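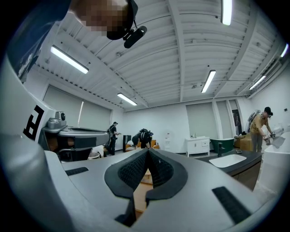 About Kullow

Kullow writes software that takes what people do with their hands and turns it into something a robot arm can plan with. We do the middle part. Somebody else makes the motors, somebody else makes the demo video with the piano music, and in between there is a great deal of code that has to agree on what time it is.

Gudrun Brandes and Pieter Khumalo started the company in March, in a back office in Jondedholm with one desk and a door that opened onto it. There are 13 of us now. The door has been rehung.

What we make

Lucero is our recording and alignment tool. It takes video from hand-held grippers, works out where each gripper was in the room, and lines up left hand, right hand and head. It also throws out the stretches where tracking got lost, which happens near blank white walls and shiny surfaces. Bathrooms have plenty of both. We picked bathrooms anyway.

Drular is the planner. Given a sink, a tub or a toilet and a job to do on it, Drular proposes a path for two arms and checks that they won't meet in the middle. Version 3 is much better at this than version 2, which had a fondness for handshakes.

How we work

Everyone here records, including the people who write the code. Marthinus Sithole rewrote our whole calibration routine after one afternoon of wearing the backpack, and the old one is not missed. Sachiko Amano runs perception and keeps a folder of 700 clips that broke Lucero at one time or another. Every release has to get through the folder. Almost 34 of them still make it sulk.

Nobuhle Makhubela looks after customers, meaning she reads your logs before you have finished apologizing for them.

Working with us

We license both tools to labs and to companies that build arms. If you already have recordings, send a small sample and we'll tell you what Lucero makes of it, politely if possible. If you would like a job, tell us about a bug you're still annoyed by. Cover letters are optional.

Page last updated 16 October 2019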